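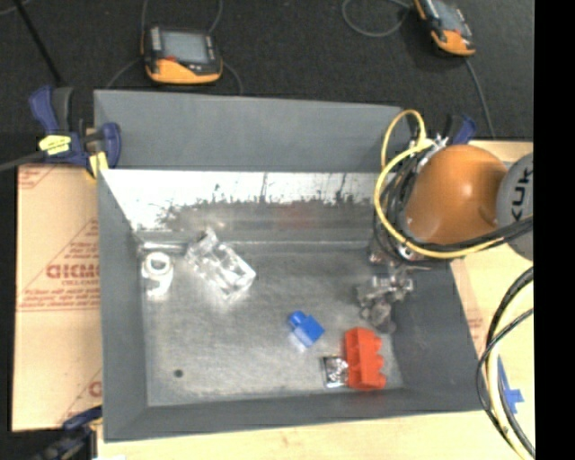
Druvholm is a repair school for people who own things. We teach evening and weekend classes in fixing what you already have: lamps, zippers, toasters, chair legs, the kitchen drawer that opens only when it feels like it. You don't need any talent to join us, and several of our best students have proved this. On your first night you get a stool, a screwdriver and a metal bin to keep your small parts in. The bins are gray and scuffed on the bottom, and a white piece with a ring at the top can sit in one through a whole term before its owner works out where it goes. We consider this part of the course.

Home | Classes | About Us | Visit | Gift Cards
Search this site Search

How we started

Girish Mittal opened the school after paying 200 dollars to have a dishwasher looked at. The looking went very well. The dishwasher did not improve, and the bill had a line on it for "assessment" that he still brings up at dinner. He bought a manual, fixed the thing himself over a long weekend, flooded the hall once, and decided other people should have the same experience with a better floor drain.

The first classes were held in the back of the old Dubey shoe store, which had good light and a smell we never traced. We now have 2 rooms on the floor above the Zokness bakery. The smell is much better and attendance on Tuesday mornings has gone up for reasons we choose to credit to the teaching.

What we teach

Most people begin with Etau, our six-week starter course. The name was meant to stand for something, and Girish had it written down somewhere. You'll learn how to open an object without breaking the little clips, how to break the little clips and carry on anyway, and how to tell when a repair is beyond you. After that there are single evenings on sewing, wood glue, bicycle brakes and lamps. The lamp class fills up first – bring a lamp.

We don't work on microwaves, gas appliances or anything you've borrowed from a relative without asking.

Who comes

Last year 400 people took a class with us, and between them they brought in more than 3,000 broken objects. Not all of these went home working. One bread machine went home as a very decent plant pot. Our students are nurses, retirees, teenagers sent by their parents and parents sent by their teenagers, plus one steady couple who are fixing up an entire house one doorknob at a time.

Visiting

Drop in any weekday after four. Use the side door, as the front one sticks. Yes, we know. It's on the list for April.

Share 14 | Comments (3)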